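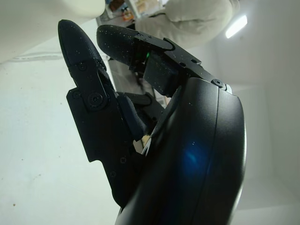
Ticket: Boiler losing pressure overnight, upstairs radiators cold
Opened by: Balthasar Wallner
Handled by: Tien-fu Cheng, Kinura Heating Support
Opened: March 2, 2020
Status: Closed

Balthasar Wallner wrote:

Hello, and thank you in advance for reading what I suspect will be a long message. We have had our Gavow boiler for 5 years now and it has been a good and faithful thing, so I feel a bit disloyal complaining about it. For the past fortnight, though, the pressure has been dropping every night. I top it up before bed, the needle sits nicely in the green, and by breakfast it has gone down to nearly nothing and the boiler refuses to light. The two radiators upstairs are stone cold at the top even when it does run. My wife has taken to wearing her coat to brush her teeth.

I have looked under every radiator with a torch and felt along the skirting, and I can't find a drip anywhere. The thermostat on the boiler is set to 70, as it always has been. Is this something I can sort out myself, or do I need a visit?

Tien-fu Cheng replied:

Good morning Mr Wallner, and please don't worry about the length, it makes my job a good deal easier when people tell me the whole story. I'm sorry to hear about the coat!

There may be two separate things going on, so let's take the easy one first. Cold at the top and warm at the bottom is nearly always trapped air. Switch the heating off, let everything cool down, then open the bleed valve on each upstairs radiator with the key and hold an old towel underneath. Close it as soon as you get a steady dribble of water. You'll want to top up again afterwards.

For the pressure, could you top up to the usual mark tonight, make sure both taps on the filling loop are properly shut, and write down the reading? Then have a look in the morning before anyone touches it. Please also go outside and find the small copper pipe that comes through the wall behind the boiler, and tell me whether the end of it is wet.

Balthasar Wallner wrote:

Radiators bled, and what a lot of hissing there was from the one in the back bedroom. Both are lovely and hot now all the way up. The towel will never be the same.

The pressure still fell overnight, I'm afraid. And yes, the copper pipe was dripping when I went out, with a green stain down the bricks that I had always blamed on the gutter.

Tien-fu Cheng replied:

That is very helpful, thank you. The drip means water is leaving through the safety valve, and it may need replacing along with a recharge of the expansion vessel. Neither is a job for the householder, as the boiler case has to come off. I've booked our engineer from the Binetari depot and asked for the visit to be kept to 90 minutes, parts included.

Balthasar Wallner wrote:

All done, new valve fitted and the vessel pumped up. The needle hasn't moved in 5 days. I'm very happy for you to close this, and many thanks for your patience with me. I still have to scrub the bricks.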